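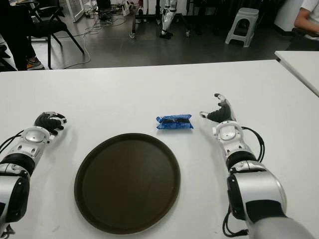
Falcão Charm Bracelet Giveaway - Your Questions

So many of you wrote to me after I posted about the bracelet giveaway that I'm putting all the answers on one page. Grab a coffee, I do go on a bit!

What can I win?

One Falcão charm bracelet in silver, with three charms you choose yourself. I've worn mine since my daughter Amine was born. It has her initial, a tiny moon (she was a night owl from day one, bless her) and a little boat for my grandfather. I got so many sweet notes when I shared the story behind the boat, and that's what made me ask about doing a giveaway in the first place.

How do I enter?

Leave a comment under the giveaway post and tell me which charm you'd pick first and who it's for. That's your entry. You can get a second one by signing up for my newsletter, but please don't feel you have to.

When does it close?

Midnight Eastern on 2021-04-28. I'll draw the name the next morning, after school drop-off, and email the winner. If I don't hear back in 6 days I'll draw again. Please check your spam folder - I had to redraw the Brestis earrings in March and I felt awful about it.

Can I enter if I live outside the US?

Yes! Falcão ships pretty much everywhere. If your country charges customs fees, those are yours to pay, sorry. I did ask.

Were you paid for this?

They gave me store credit and they're covering the prize. Nobody read this page before it went up, and I bought my own bracelet with my own money years before any of this.

Can I shower in mine?

I do, and I probably shouldn't. Arlindo Quintana, who does the engraving over there, told me to take it off for pools and hot tubs and not to fuss too much about the rest. I wipe mine with a soft cloth when I remember (so, twice a year).

How many people are entering?

Last time we had 351 comments, and I read every single one of them, some of them out loud to my husband. I'd love to get to 500 this time!

Will the charms fit a bracelet I already own?

It depends on the links. Measure the thickness of one link and send it to the shop before you order extras. Mine fit on an old chain of my mom's, but only just, and I needed pliers and some patience.

Can I choose a bracelet for a child instead?

You can. Tell me when I email you and I'll pass it on. The kids' size is shorter and takes the same charms. Amine already has her eye on a fox.

Comments (3)

Drindent
A moon, for my sister. She worked nights all last year and I hardly saw her. Fingers crossed!

Odair Figueiredo
Does the engraving cost extra if I win? I'd like my wife's initials on the back of the boat.

Tess
Signed up for the newsletter but the confirmation never came. Should I try again or will that count twice?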